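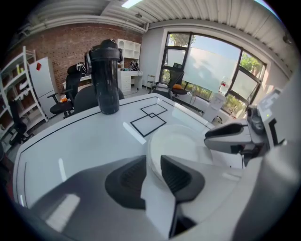

Shared Workroom, Second Floor: A Look Around

The listing for this room said "bright, characterful industrial loft space." I have read that sentence on a lot of listings, and it usually means there is a pipe. There is a pipe. We took the room in February anyway, and people keep writing to ask what it's like before they put their names down for a desk, so these are my notes. Make up your own mind.

The brick wall
Red brick, and the main selling point according to Vivard, who manage the building. I'll admit it looks good. It also means you can forget about hanging anything without a masonry bit and written permission, and I've had no luck with the permission. The white pipe runs along it and stays.

The ceiling
White and corrugated, with a light panel. Vivard calls this "acoustic character." Take a phone call in here while two other people are talking and tell me what you think of the character.

The window
Large, black frame, green trees outside. No complaints about the trees. Part of the glass has a translucent white film on it, supposedly for glare. I have my doubts, but I've been told it cuts up to 16 percent, which sounds like a number somebody picked.

The big table
White top, thin black line near one edge, and two overlapping squares marked in black tape. Please leave the tape where it is. The surface is advertised as wipe-clean and I don't believe it, so put something under your cup.

The plate and the bottle
One round translucent plate, one tall black water bottle with a screw lid. If either is yours, take it home at night. "I'll be right back for it" has a poor record in this room.

The chairs
Black office chairs, one of them with a tall headrest. Everyone wants the headrest. I tried it for a week and my neck felt the same as before. Small orange things on the seat do not count as a reservation.

The desk by the brick
White desk, white drawer cabinet, cubby shelves on top. The shelf unit is from Lei and was 251 dollars, and I still can't see where the money went. Fine for a backpack, though.

Shelving and fridge
Tall white metal shelves, and the white refrigerator next to them. The shelves are supposed to hold 300 pounds. I wouldn't test it. The fridge has one small red magnet near the top, so if you want to leave a note, keep it short.

Under the window
White trash bin, small white stool. The stool was sold to us by Flimano as "occasional seating," and once was occasion enough for me.

Desk requests go through the front office, first floor, mornings only.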